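Ticket 2472: Sorting board rocks on pegboard bench
Status: Closed
Opened by: Zerrin Güneş, Pisivdale
Assigned to: Tarık Eren 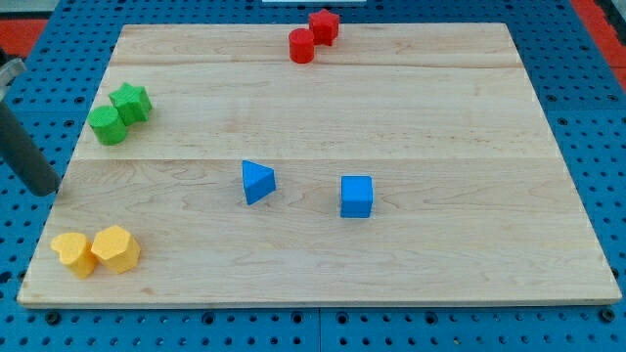

Board won't sit steady. If you press on a near corner the opposite one lifts a little, and the upright shapes fall over, the star most of all. Started after we moved the bench in from the Trimmont room. Color matching activity is on hold until this is fixed.

Tarık Eren: Is it the board or the bench? Please turn the board end for end and press the same corner again.

Zerrin Güneş: Turned it. The rock moved with the board, so I guess it's the board.

Tarık Eren: Agreed. Laid a straightedge across the planks. Flat on the far seam, small gap at the middle one. Checked the bench with a level too, no problem there.

March 20, 2025
Put 2 felt pads under the low corner and left the board with weight on it for 30 minutes. No rocking when pressed. Stood the cylinders and stars up and bumped the bench by hand. All stayed up.

Zerrin Güneş: Used it with the group this morning, fine so far.

Tarık Eren: Closing. Pads may pack down, so check again in June. If the gap at the middle seam gets wider, reopen this ticket and don't add more pads.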